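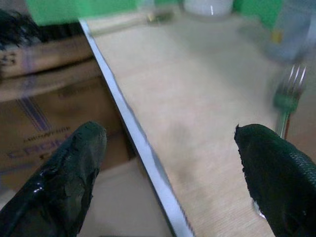 January
Posted by the Brernov office

Supplier Sourcing Coordinator, Brernov

Bresoleck buys parts and materials for small and mid-sized manufacturers that don't have a purchasing department of their own. Our customers make pumps, shelving, commercial kitchen fittings, garden equipment and a fair amount of other things. We find the suppliers, get the quotes, check the samples and stay on the order until it is delivered.

We are hiring a full-time coordinator for our Brernov office. The person in this job will look after domestic suppliers of castings, fasteners, springs and molded rubber. At present we have 538 approved suppliers on our list, and the coordinator will be responsible for almost 70 of them. The rest are split between the other coordinators and the overseas desk.

The position is open because we have taken on the purchasing work for Yakubu, a maker of small hand pumps, and the current team does not have room for it.

What the work involves

Most of the day is spent on email and the phone. You will send out requests for quotes, compare what comes back, and write up a short recommendation for the account manager. Prices are rarely quoted on the same basis. One supplier includes tooling, another doesn't, a third quotes by weight, and part of the job is getting them onto one sheet so the customer can read it.

You will place orders, confirm lead times and chase late deliveries. When a shipment is short or a part is out of tolerance, you will open the claim and follow it through to a credit or a replacement. Customers hear about a delay from us the same day we learn of it, including when we don't yet have a new date.

You will also visit suppliers. Expect two visits in an ordinary month and more in the fall, when we renew annual agreements. Most are within a day's drive. We have a pool car, or you can use your own and claim mileage.

New suppliers go through a written assessment before they are added to the list. You will collect their insurance and quality paperwork, order first samples, and sit in on the review with our inspection staff. You do not need to be able to inspect parts yourself, though you will pick up a good deal of it.

Orders and supplier records are kept in Skoria, our purchasing system. It is an older program and takes some getting used to. We train everyone on it from the beginning, so experience with it is not expected.

What we are looking for

You should have at least 3 years of experience in purchasing, inside sales, production planning or a similar job where you dealt with suppliers or shop floors. A degree is not required. People on the present team came from a machine shop office, a lumber yard and a freight broker, among other places.

You need to be comfortable with spreadsheets and able to read a basic engineering drawing, at least well enough to find the material, the finish and the critical dimensions. You should write clearly. Much of what goes wrong in this business starts with a vague email, and we would like the vague emails not to be ours.

A valid driver's license is required. A second language is useful for the overseas desk, where you would cover vacations, but we will not turn anyone down for lack of one.

Hours, pay and benefits

The office is open from 8:00 a.m. to 5:00 p.m., Monday to Friday, with an hour for lunch. After the first six months you may work from home one day a week. The whole team is in on Wednesday for the order review, so that day is not available.

Pay depends on experience and is discussed in the first phone call. There is no commission. We offer 19 days of paid vacation in addition to public holidays, health and dental coverage, and a retirement plan with a company match after the first year. We pay for one outside course a year if it relates to the work — drawing interpretation and contract basics have been the usual choices.

The building is a 10-minute walk from the bus station and has free parking in the rear lot. The office is on the second floor and there is an elevator. Safety shoes for supplier visits are provided.

How to apply

Send a resume and a cover letter of no more than one page to the Brernov office, by mail or through the contact form on our website. In the letter, tell us about one order or project that ran into trouble and what you did about it. It doesn't have to have ended well.

We will read applications as they come in and close the posting at the end of the month. Selected applicants will have a short phone call, then an interview at the office of about an hour and a half. The interview includes a written exercise in which you compare several quotes for the same part. You may use a calculator or a laptop, ours or your own.

Everyone who applies will get an answer, including those we don't call. If you need an adjustment for the interview or the exercise, mention it in your letter or when we phone. Recruitment agencies, please do not contact us about this position.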